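April 14, 2018
By Shehu, Nastmont

Nastmont has put out a short set of bench rules for small robot arms, covering anyone who sets one up on an ordinary table. The 12 rules take effect in July.

Base plates must be clamped, cables kept clear of the arm's reach, and gripper pads checked before each session. Staff at the Estdale office get five weeks to bring their tables into line.

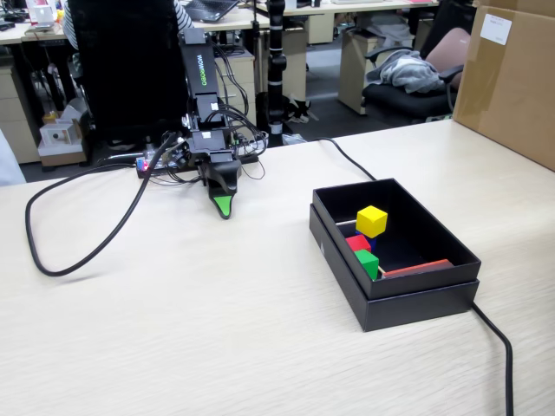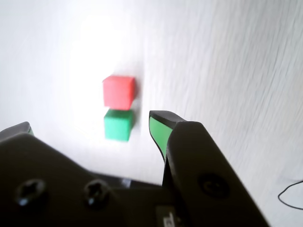
Small colored blocks and a black gripper with green padding, seen close up in the second photo.

Speed limits are left to each site - Anirance had asked for a single figure. Comments on the draft ran to 932.

Last updated: April, 4:10 p.m.

Contact us | Back to top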